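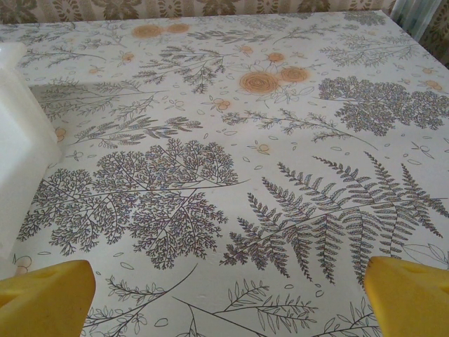 I finally bought a tablecloth I love and now I'm scared to use it! It's for the table we eat at, do homework at and fold laundry on, so it gets hit from every direction. The print is gray ferns and feathery sprigs on white with little touches of orange, and it makes the whole corner look awake against the patterned wallpaper (my sister said two patterns would fight, and they don't). The label only says "wipe clean, do not iron." It came folded into a tight square and has been on the table for 11 days, and I can still feel the ridges when I run my hand across. I also want to know what to do when tomato sauce gets on the white parts, what's safe under a hot dish, and how to store it when the holidays come and I switch to the red one. Tell me everything you know, I'm all ears.

Posted by Hudari, August 2023
3 comments

Mela

Oh, I love a fern print! I've had wipe-clean cloths on my kitchen table for years and I'm on my fourth, so let me unload.

Creases first. Take it off the table, lay it face down on a bed or a clean carpet, and go over the back with a hair dryer on medium, keeping the dryer moving and a good hand's width away. Smooth it with your other hand as you go. When a section feels floppy, move on to the next one. Then put it back on the table while it's still a bit warm and lay some heavy books along the old fold lines overnight. Mine took two rounds. A sunny window helps too — I hung one over a chair back by the glass in March and the small creases were gone by supper.

For sauce, speed is most of it. Scrape it up with a spoon, wipe with warm water and a drop of dish soap, then wipe again with plain water so there's no film. If there's an orange shadow left on the white, mix baking soda and water into a paste, leave it on for ten minutes and wipe it off with a soft cloth. Please don't use the green side of the sponge. I did that on my second one and rubbed a dull patch right through a leaf, and I looked at that patch every morning until the cloth went in the trash.

Ballpoint pen is harder. Try a little rubbing alcohol on a cotton swab, but test it on the underside of the hem first, since it can take the print off along with the ink.

78 people found this helpful

Kuipers

Use trivets. Mine melted under a casserole dish.

11 people found this helpful

Sirnard

Mela covered the cleaning so well that I'll just add the parts I care about, which are storage and the underlayer!

Get a felt pad to go under it. You can buy it by the yard at most fabric stores and cut it to the size of the tabletop with regular scissors. Plates land quieter, the cloth stops sliding, and a warm mug doesn't bother it as much. It won't save you from a pan straight off the stove, so Kuipers is right about trivets.

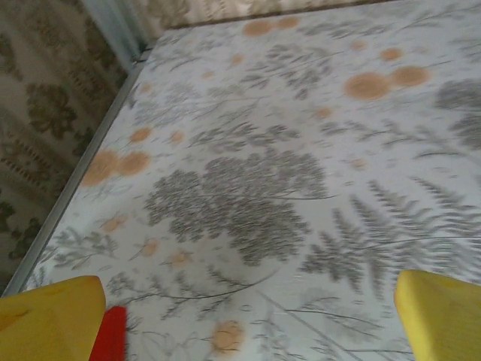

Can you put this kind of cloth away folded if you only need it stored for a few weeks?

Roll it. Even a few weeks in a fold will bring the ridges back, and if it's folded somewhere cold the coating can crack along the line. I use a long cardboard tube from a roll of wrapping paper, or two taped end to end for a wide cloth. Wipe the cloth, let both sides dry all the way, roll it print side out, and tie it loosely with ribbon or a strip of old T-shirt. Rubber bands leave dents and sometimes stick.

Stand the tube in a closet or slide it under the bed, away from the heater. And do use the cloth every day — mine has been through a whole lot of pancakes and I still get happy when I come downstairs and see it.

78 people found this helpful
Shared 800 times

Contact us | © 2023 | Back to top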